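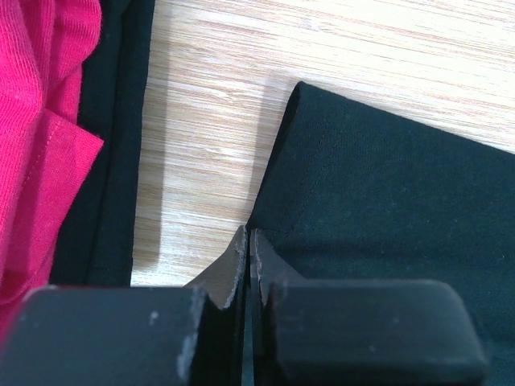

Dark knit fabric on a pale wood tabletop.

Stulby: checkout and refund messages from small online shops

README for version 3

Welcome, and thank you for stopping by. Stulby is a collection of 1727 short messages about money going wrong in small online shops: charges that went through twice, refunds that never showed up, cards turned down at checkout, coins sent to an old wallet address, and a good many people who simply want to know why the name on their bank statement doesn't match the name of the shop. If you have ever run a store of your own you will recognize most of them, and probably wince at a few.

The set was put together for people building sorting tools for a support inbox. It is small enough to read through over a couple of evenings, and I would gently encourage you to do that before you train anything on it.

Where the messages come from

Most of them came through Erkia, the shared help desk used by the shops that took part. A smaller portion came from Lloyd, an older mailbox that was still getting forwarded mail long after everybody thought it had been shut off. The first export held 1910 messages. What you have now is what was left after duplicates, automatic replies, and messages from people who said no to sharing were taken out. The Lloyd messages tend to be longer and more formal, and a few quote an entire earlier conversation underneath. I left the quoted parts in and marked them with the has_quote field, so you can drop them if they get in your way.

What is in each row

id – a plain number, with gaps where rows were removed
source – erkia or lloyd
method – card, bank, coin, or unknown
topic – one of the labels listed further down
item_text – the words used for the thing that was bought, if any
body – the message itself, with private details replaced
has_quote – yes or no

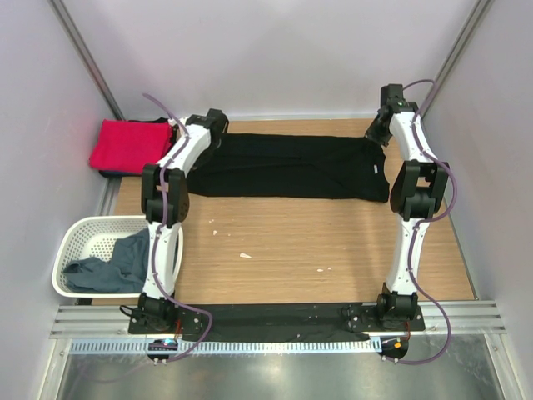 Item descriptions gave me more trouble than any other field in the set. Customers rarely use the title from the shop page, so a dispute over one order might arrive with the item called three different things in as many messages. I decided to keep plain wording and take out anything that pointed to a particular buyer or seller. For a piece of clothing like the one shown, "long black garment, small white label near one end" would go into item_text just as it is, while an order code or a shop name would be swapped for a tag. It reads a little flat, I know, but a model can still learn that the customer is talking about clothes and has moved on to asking for the money back.

Private details

Names, street addresses, email addresses, card digits, and wallet addresses were replaced using Deletance, the small cleaning script in the tools folder. It swaps each one for a tag such as [NAME] or [WALLET], and it keeps the same tag number within one message so the story still makes sense. Deletance is cautious to a fault. It sometimes takes an order total for part of a card number, and it is quite sure that June is always a person. Please write if you spot something private that slipped past it and I will pull the row.

Labels

The topics are double_charge, refund_missing, declined, wrong_address, statement_name, account_hold, and other. The test file has 600 messages, all labeled by hand and then read a second time in December. The remaining messages were labeled by simple keyword rules and then skimmed, so expect some noise there, mostly between declined and account_hold. Customers mix those two up constantly and so did I. 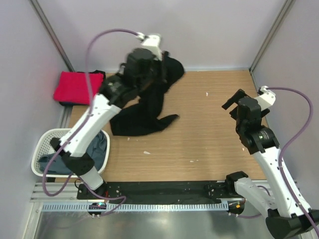

Wood-grain tabletop with two white robot arms.

Things to keep in mind

All of the messages are in English, though plenty were written by people who speak something else at home, and I haven't corrected anybody's spelling. Coin payments are thin on the ground compared with cards. There is no information on how any dispute ended, so please don't use the set to guess who was telling the truth or to decide who gets a refund.

Changes in version 3

The has_quote field is new. The old pay_type column is now called method – sorry to anyone whose scripts this breaks. Line endings are the same in every file at last.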